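Helville notebook, May, 9:40 a.m.

Second read-through of the Posgate workbook (the one for couples who have stopped talking about money). Printed copy, pencil only. Page count is 43 now, down from the last version, and the cuts were mostly in the right places. The exercise on shared bills still assumes both people earn. Needs a version for one income. 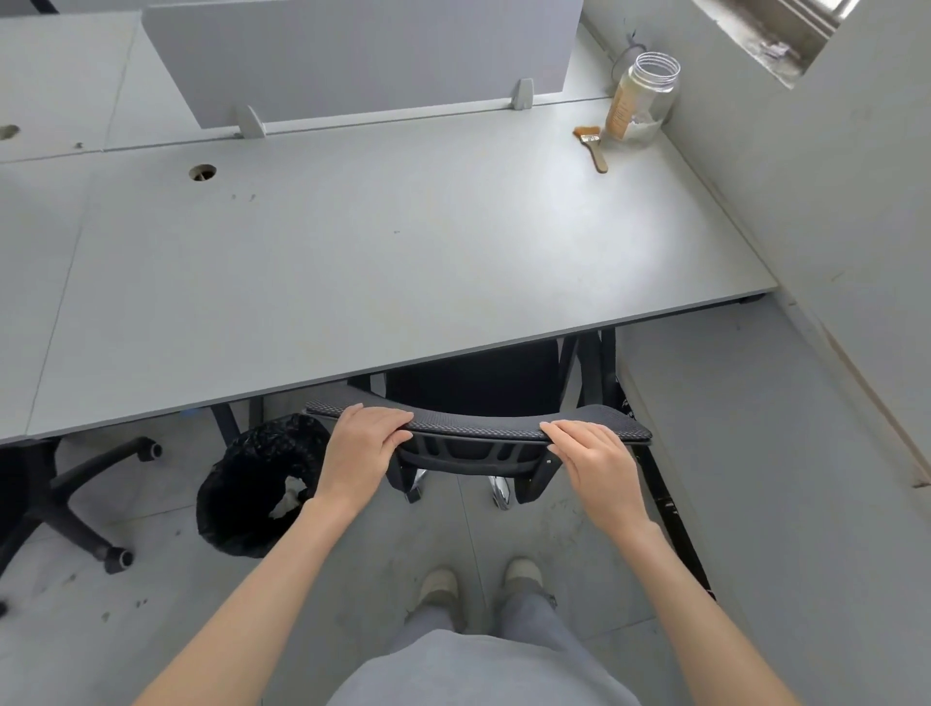
The listening exercise is the weak part. Instructions say each partner speaks for 2 minutes while the other says nothing, then they swap. Of the 16 couples who sent the trial sheets back, most skipped the swap. I think the wording is at fault, as step three reads like an optional extra. Tried the exercise seated on opposite sides of a desk with a tall gray divider along the back, and noted that a desk is wrong for this anyway. Change "sit facing each other at a table" to "sit side by side, nothing in front of you." Boychuk draft had it that way and we should not have changed it.

Feedback sheets: over 130 comments typed up so far. Many ask what to do when one person refuses to start. We have half a page on that, buried near the end. Move it to chapter one and take out the line about patience, it sounds like a scolding.

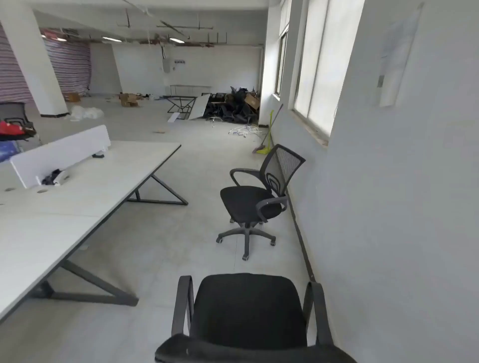
Also moved the apology section after the one on old arguments. People were apologizing for things they had not yet talked through, and the sheets show it – short answers, lots of blanks. The new order is closer to what Hekine used in the evening course.

To do:
Rewrite step three of listening exercise
One-income bills page
Ask Hekine for permission to reuse the weekly check-in chart
Cover still says "marriage," should say "couples"

Stopped at 12:15. Chapter four not looked at yet.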